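Dilham open day, quick notes before I forget it all

Got to the Dilham mill a bit after 9 and the gravel lot was already full, so we parked down by the footy oval and walked back up. 15 minutes, uphill, wrong shoes. Entry by gold coin, sausage sizzle already going. Good start.

It's the old Chrysikopoulos flour mill, if you don't know it. Shut for years, now grinding again two mornings a week. Tours go in groups of 15 and you put your name on a clipboard at the shed. Do that FIRST. We got a coffee first and ended up on the 11 o'clock.

Ground floor is the bagging room and the scales. Beautiful old scales, brass all polished up, and you're allowed to have a go. I weigh more than I thought, moving on. Stairs to the stone floor are steep, more of a ladder really, hang on to the rope. The stones were running when we got up there and you feel it in your teeth. Couldn't hear half of what the guide said. Something about dressing the stones every winter, and 690 kilos of wheat through on a good morning. Smell is fantastic, warm and a bit nutty. 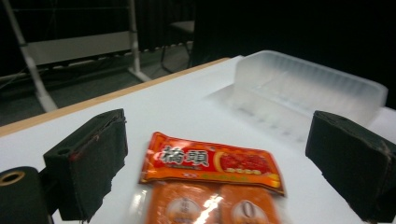
Top floor has the hoist and a little window looking out towards Biseton. Hot as anything under the tin. Ledger up there open at a page from the drought, all in pencil, whole families buying on credit. Could of stayed an hour with that but the next lot were coming up behind us.

Afterwards a walk along the mill race, which is dry for now. Sign says 1,717 metres from weir to wheel. We did maybe half and turned back for the shade. Stalls were mostly jam and seedlings, plus the Cloltasholm bakery ute selling loaves made with the mill's own flour. Bought two, one didn't make it home.

Gripes: only two toilets, EFTPOS at the flour table was down so bring cash, and teh map they hand out has the car park on the wrong side of the creek.

Next one's in November. Take a hat, get there early. I'm after a bag of the rye, they'd sold out by lunch.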